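**Pinzas nuevas en el simulador: primera ronda**

Bueno, pues ya está en marcha la comparativa que os prometí en diciembre. Mayuree Khamphan y yo hemos montado en el simulador de Orkcombe las 2 pinzas que más nos pedíais, la Plevton y la Erketti, con el mismo brazo y el mismo controlador (¡por fin!). La mesa virtual lleva un portátil cerrado, un plato, una estatuilla y un cartucho de fusil.

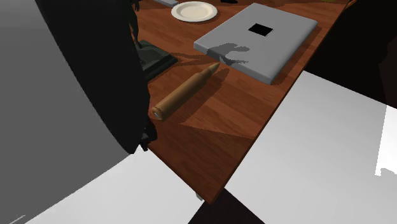

La idea es llegar a 2000 intentos por pinza, con 49 colocaciones distintas de los objetos. Yo apostaba por la Erketti, pero Mayuree me lleva la contraria desde el primer día y le tengo bastante respeto a su olfato. De momento hemos cerrado 17 colocaciones y seguimos esta semana con las demás.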